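About Jultano

We explain religion and public life in Central Asia to people who don't live there, and to plenty of people who do. Jultano started as a newsletter with 22 readers, most of them former classmates of our founder, Kavitha Panicker, who kept writing back with more questions than she could answer on her own. So she asked for help, and help came! We are now a team of 11 researchers, translators and editors, and we still answer our mail.

Our subject is the place where belief meets the state: how religious schools are registered, who pays for them, what the law says about preaching and publishing, and what happens in a village when those laws change. We read the bills, the court rulings and the budget notes, and then we call people up and ask how things look from where they sit. That second part takes longer (a lot longer), and we love it.

How we work

Every report goes through two readers before it is published. One of them knows the region, the other doesn't, and the second one is usually harder to please. If a term like madrasa or muftiate hasn't been explained by the time it matters, back it goes.

We print corrections at the top of the page, with the date. We don't publish the names of students or of anyone under investigation unless they have asked us to, in writing. And when sources disagree about a number, we give both numbers and say where each one came from.
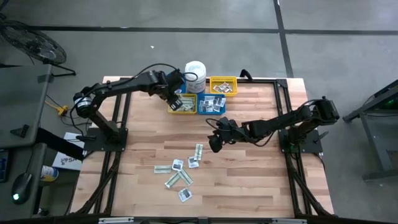
What we publish

Predon is our long-form series. It comes out when it's ready, and each issue stays with a single question, such as how a state exam for clergy is put together or why one district has so many unregistered prayer rooms.

Skála is the shorter one, a digest of new laws and drafts with notes in plain language. Teachers have told us they use it in class, which made our whole week when we first heard it.

Fikent is the archive. Anything we have gathered that can be shared legally goes in there - decrees, old newspaper pieces, transcripts of public hearings - with a summary in English and the original alongside. It began as a shared folder with terrible file names.

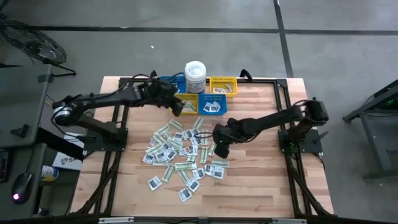

The archive is free to use and always has been. We do ask that you credit the translator by name, as many of these texts had never been put into English before and the work is slow. If you spot a mistranslation, write to us! Some of our best contributors first turned up as people complaining about a verb.

Each November we hold an open editorial meeting online, where readers can suggest topics and argue with us about the ones we picked. Last year's ran well past the planned finish and gave us most of our plan for the next season, including the pieces on school uniforms and on charity law.

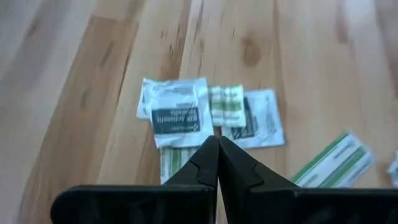
Do you take money from governments or religious groups?
We are paid for by reader subscriptions and by small teaching fees, and we turn down funding from any government, party or religious body.

Can I write for you?
Send a short pitch and a sample of your work to the editors. First-time writers are welcome, and we pay on acceptance.

Page last updated 19/06/2024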